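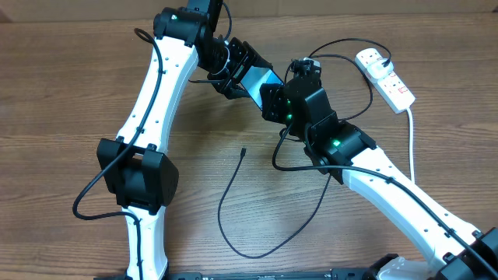 4.3 Submitting a correction request

Registered editors of the Garkholm international affairs desk may use Dreturus to ask a foreign ministry or embassy to withdraw a disputed statement.

1. Sign in and open Statements, then Disputed.

2. Select New request. The system assigns a reference number, for example 3628.

3. Paste the full wording of the statement in its original language. Add an English translation in the second field.

4. Enter the name of the issuing office and the account or publication in which the statement appeared.

5. Summarise the grounds for the request in no more than 1000 characters. Opinion about the government concerned must be left out.

6. Choose a reviewer. Requests concerning armed forces go to Eero Pelkonen; all others go to Rezaul Akanda.

7. Select Submit. The status changes to Held until the reviewer has signed.

Note: Form 102 is still required for statements made by a head of government. Attach it before step 7.

Caution: A submitted request cannot be edited. To amend it, withdraw it and begin again at step 2.

Caution: Do not attach altered or unverified photographs, even as evidence of the complaint. Send them to the Closcombe office under section 33.

Replies received from an embassy are filed under the same reference number.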